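Ashwin Chacko
Thursday

Right, I said I'd write up the Stakidico trial once I'd had the thing long enough to be annoyed by it. I've been annoyed by it. Thread.

For anyone new: Stakidico is a desktop arm sold as a kit, with a gripper, a wrist camera and a subscription to a training service called Atinga. You drive the arm by hand a few dozen times, Atinga chews on the recordings overnight, and in the morning you have a robot that does your task. That's the pitch.

I run a small packing unit outside Nondcombe. We put together gift boxes, mostly food, mostly for December. I don't need a robot that does backflips. I need one that picks up an apple and puts it where I said.

The headline claim is "teach any task with 40 demonstrations". I'd like to know who wrote "any". The small print in the setup guide says one task, one table, one type of lighting, objects "similar in size and stiffness". So, some tasks.

Cost. The starter kit is £583 a month on the rental plan, with the Atinga subscription included for the first 2 months. After that it's billed separately, and the price isn't on the website. I had to email for it. I never enjoy having to email for a price.

Setup was fine, I'll give them that. Clamp it down, plug it in, run the calibration. The guide said an hour and it took most of a morning, but half of that was our wifi.

I picked the easiest job I could think of: fruit and a basket. Grey table, white wall, nothing else about to confuse it. If it can't manage this it has no business near a jar of chutney.

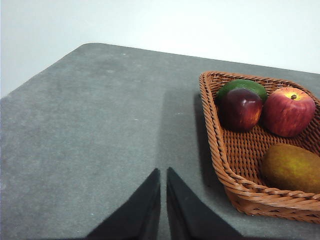 Recording demonstrations is duller than the videos make out. You hold the little controller, you move, you grip, you let go, you press save. Then you put everything back and go again. My shoulder was complaining by lunchtime. Budget a proper half day for it, and somebody patient.

You also have to vary things as you go, and this is buried on page 5 of a PDF. Move the fruit about. Turn the basket. If you do it the same way every time, the arm learns that one way and nothing else. I did my first batch far too neatly and had to bin the lot.

So that's two half days before Atinga had anything worth training on. The sales page says "up and running the same afternoon". Whose afternoon?

First morning with a trained model. It picked up the apple. I'll admit I grinned. Then it went for a smaller piece, closed its fingers a bit short and carried on to the drop point holding nothing at all, with total confidence.

This is my main gripe. It doesn't know when it's missed. There's a camera right there on the wrist and the arm will still travel across the table with an empty grip and let go of thin air. Support told me grip checking is "on the roadmap".

Ignacio Troncoso got in touch after my last post. He had the same kit at Plamside for a job with bottle caps and sent it back. His view was that the hardware is decent and the service is priced for people who won't read the contract. I'd put it more kindly, but I wouldn't put it very differently.

He also warned me about shadows. I thought he was fussing. Then I moved our desk lamp so the arm threw its shadow a different way across the table, and it got noticeably worse at going for the right spot. Moved the lamp back and it perked up. One lamp! We've got skylights in the packing room.

What I liked, in fairness. The gripper is gentle. The arm is quiet enough to have on during a phone call. The stop button is large and works every time I've hit it, and I've hit it a lot. The recording software hasn't crashed once.

What I didn't like: missed grips, vague pricing, retraining whenever you change something (each new session queues overnight), and a support chat that only seems to be awake when I'm not.

And speed. The demo video is sped up. It does say so, in tiny pale text in the bottom corner. At real speed, one of my packers can fill a basket, tie the ribbon and ask me what the robot's doing while the robot is still lining up.

Somebody asked if it would be worth it for a lab or a college. Maybe, yes. If you want to learn how this sort of training works, it's a tidy way in. I'm reviewing it as a thing that's sold to small businesses to do small business work — and it isn't there.

They've offered me an extended trial with the newer gripper. I've asked for the full price after the trial in writing first. No answer yet. I'll add to this thread if one turns up.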